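Forum > Hardware > Hand-held Grippers

Filed under: grippers, cameras, comparisons

Pliletent or Gustside for thin things?

solange_p wrote:
Hello all. I have to choose between two hand-held grippers for our data collection, the Pliletent and the Gustside. I have tried both for nine days on the same task: take a strip of paper, carry it to the lockers, and later open a locker door with the other hand. My notes are below. Please correct me if my method is wrong, I come from software.

1. Jaws
Both have black padded jaws. On the Pliletent the pads have a mesh texture and a sheet of paper stays where I put it. The Gustside pads are smoother, and the paper turned a little in my hand when I walked. With a key I felt no difference.

2. Camera
The wide lens is the big question for me. It bends the lockers very much, but I see both jaws, the handles and my partner's tool in the same view. The narrower lens gives straight doors and loses the second gripper as soon as we stand side by side. 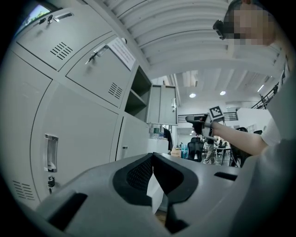 3. Marker
We put a square marker on top of the tool. It is read well when the arm is stretched out in front. When the wrist turns down, the tracking is lost more often with the Gustside — its marker plate sits lower.

4. Weight
I did not weigh them. After one hour my wrist prefers the Gustside.

From 923 recordings I had to throw away more with the Gustside, but I did most of those in October, when I was still learning. So I am careful with this number.

Solange Perron

tinbracket wrote:
Your number is not fair to the Gustside and you say so yourself. Redo it with the order mixed, one tool in the morning, the other after lunch. I would also replace the pads before judging. Ours were fine with paper once we fitted the softer set.

mk_wang_fan wrote:
I disagree about the pads. We run the Wang controller with both tools and the softer set wears out at the tips. For recessed pull handles I want a stiff jaw.

solange_p wrote:
@tinbracket You are right, I will mix the order. @mk_wang_fan The recessed handles are exactly where I have trouble. The jaw goes in, but then I must rotate the whole forearm to pull. Did you change the shape of the tip?

mk_wang_fan wrote:
Yes, we cut it shorter on one side. Ugly but it goes in.

oldservo wrote:
Is the wide lens worth it? Straight lines that become arcs gave our calibration a lot of pain. I would take the narrow one and add a second camera.

solange_p wrote:
A second camera means a second cable and a second clock. I prefer the arcs — calibration I do only once. But maybe your lens was even wider than mine.

Comments (2)

rvd: Same experience with the marker plate. We raised it with spacers and lost less.

Prurnalska_user: Please post again when you have the mixed order results.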